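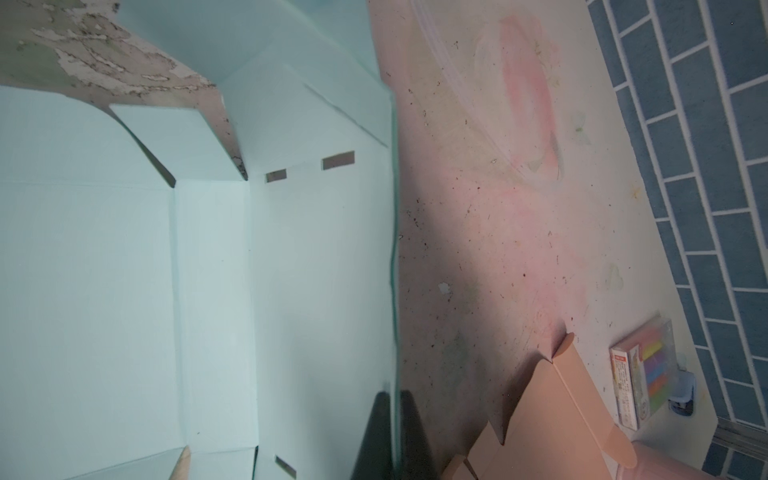 3.2 通販用段ボール箱の家庭内での滞留

本節では、家庭に届いた段ボール箱が古紙回収に出されるまでの期間と、その間の置き場所について述べる。前節で扱った新聞・雑誌とは異なり、段ボール箱は到着の時期が不規則で、一つあたりの体積も大きい。回収に出すには箱を開いて平らにし、束ねる作業が必要である。この作業がいつ行われるかによって、住戸内で箱が占める面積は大きく変わる。

対象は、2.1節で述べた集合住宅地区の193世帯である。各世帯には、箱が届いた日、中身を取り出した日、箱を平らにした日、回収に出した日を記録票に記入してもらった。記録期間は7月からの4か月とした。記録票の様式はAdugnaとHaddadが作成し、Mogesが回収と入力を担当した。日付の記入漏れがあった箱は滞留日数の集計から除いたが、置き場所の集計には含めている。

箱の状態は「立体のまま」「一部を開いた状態」「平らにした状態」の3区分とした。当初の様式には「一部を開いた状態」がなく、予備調査で記入者が判断に迷う例が多かったために追加した区分である。図3の淡い青色の箱では、蓋の部分が立ち上がり、側面に折り目が残り、小さな長方形の差し込み穴が見える。こうした形の箱は、粘着テープで底を留めた箱とは開き方が異なる。テープ留めの箱はテープを切れば短時間で平らになるが、差し込み式の箱では、組み立てたときと逆の順に差し込み部を外すことになる。聞き取りでは、外し方が分からず途中でやめたという回答と、厚手の紙が固く手が痛くなるという回答が得られた。

滞留の長さには、箱の大きさよりも置き場所が関係していた。玄関に置かれた箱は、次の回収日までに出される傾向が強かった。通行の妨げになることに加え、外出のたびに目に入るためと考えられる。一方、ベランダや押入れに移された箱は、複数の回収日をまたいで残ることが多かった。押入れに入れた世帯の多くは、引っ越しや季節用品の収納に使う予定があると答えたが、記録期間中に再利用された箱は少なかった。再利用の内訳は、衣類の保管、フリマアプリでの発送、子どもの工作である。

色や印刷のある箱については、別の傾向がみられた。無地の茶色の箱に比べ、外面に色のついた箱は「何かに使えそう」という理由で残されやすい。食器や小型家電など、贈答に用いられることの多い商品の箱で特に目立った。Hailuによる聞き取りでは、色つきの箱は古紙に出せないと思っていたという回答も複数あった。対象地区の分別案内では、表面に色を印刷しただけの段ボールは回収の対象である。ただし、防水加工のある箱や臭いのついた箱は対象外で、案内の文面ではこれらが同じ段落に並んでいる。読み手が両者を混同した可能性がある。

回収日の間隔も確認した。対象地区の段ボール回収は街区によって7日ごとの区域と、月に2回の区域に分かれる。間隔の長い区域では、回収日の直前に作業が集中し、束ねる紐がない、雨が降っているといった事情で次の回に持ち越される例が多かった。間隔の短い区域では一度に出す量が少なく、紐で束ねずに大きめの箱へ差し込んで出す世帯もあった。この出し方は案内では認められていないが、Aberaが回収業者に確認したところ、収集時に拒否してはいないとのことであった。

以上の集計には、いくつかの制約がある。記録票への記入そのものが、箱を早く出すきっかけになった可能性は否定できない。実際、記入開始直後の週には、調査前から置かれていた古い箱をまとめて出した世帯があった。これらは到着日が不明なため、滞留日数の計算には用いていない。また、単身世帯では記入の中断が多く、結果は同居者のいる世帯に偏っている。世帯人数による違いは、聞き取りの記録と合わせて4.3節で検討する。

図3 一部を開いた状態の段ボール箱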